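Botden want Marchuk back – would you take him at that price?

Posted by northbank_tel, May 5, 2019

Local radio had it this morning that Botden have asked about bringing Marchuk back from Dranota. They want a loan with an option to buy, and Dranota want a straight sale. 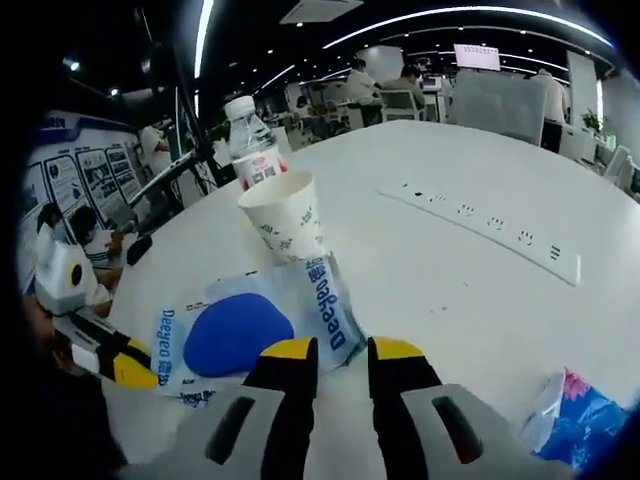 The player has two years left on his contract and has started most weeks since December, so I can see why Dranota aren't in a hurry. He played 86 games for us the first time and left on decent terms. I'd have him back tomorrow, but only on loan. We have been burned before by paying for a left back and then changing manager six weeks later.

What does everyone else think?

Gravel_Lane
No from me. He was quick when he left and he isn't quick now. I watched the Dranota cup tie on a stream and he got turned twice by a winger who is 30. Going forward he is still fine. Defending one on one, he needs help, and we don't have a midfield that gives it.

kestrel86
I watched the same game and didn't see it that way. The second one was the center half stepping out and leaving a hole behind him. Marchuk was covering two men. He also put in the cross for the equalizer, which you left out.

Gravel_Lane
I said he was fine going forward.

Ngọc Kiều
I live near Dranota and go to most of their home games. He has been one of their better players this spring. They moved him to wing back after the winter break and he has more cover behind him now. If Botden plan to use him in a flat back four, I would be careful. If we are going to play three at the back next season, he fits.

The fans here like him and don't expect him to go. The local paper says the club turned down the loan the same day it was asked for.

northbank_tel
Thanks, that's useful. Did the paper give a fee?

Ngọc Kiều
No fee. It only said "permanent offers will be listened to." They sold their number 10 in the winter and the supporters were not happy, so I think they will hold out for a good one.

oldstand_Pete
Don't forget Grurnerix are supposed to be looking at him too. They have more money than us and they are going up. If it becomes an auction we lose, simple as that. I would rather we spent the budget on a goalkeeper. We let in far too many from set pieces and a left back won't fix that.

kestrel86
Grurnerix already have two left backs under contract. I don't believe that one. His agent has probably put it out to push the price.

oldstand_Pete
Could be. They were linked with half the league last summer and signed one of them. Still want a goalkeeper.

Gravel_Lane
Agree with Pete on the keeper. Also, the last home gate was 1004. I don't know where people think the money for a permanent deal is coming from. A loan with the wages split is the only way it works, and Dranota have already said no to a loan.

northbank_tel
The board did say there would be a budget if we stayed up, and we stayed up. I take the point on the gate, though that was a midweek game in the rain with nothing riding on it.

I'll post again if the radio has any more on it tonight. They usually talk to the manager after six.

Contact us | Forum rules | Copyright 2019 Botden Supporters Forum | Back to top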